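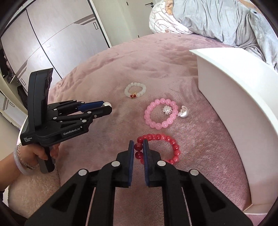
Grunedden

Hi, and welcome! I'm a one-person robot shop, run out of my apartment and (when I need the big drill press) a shared workshop called Varner. I've been at it for around four years. Right now I'm deep into Brostodard, my home-built arm for sorting small stuff – beads, bracelets, pearly little ornaments that love to roll away. Most testing happens on a plush pink bedspread. Waweru, the arm before it, had three joints and a bad squeak. Come say hi at Varner, I'm in most evenings after 8!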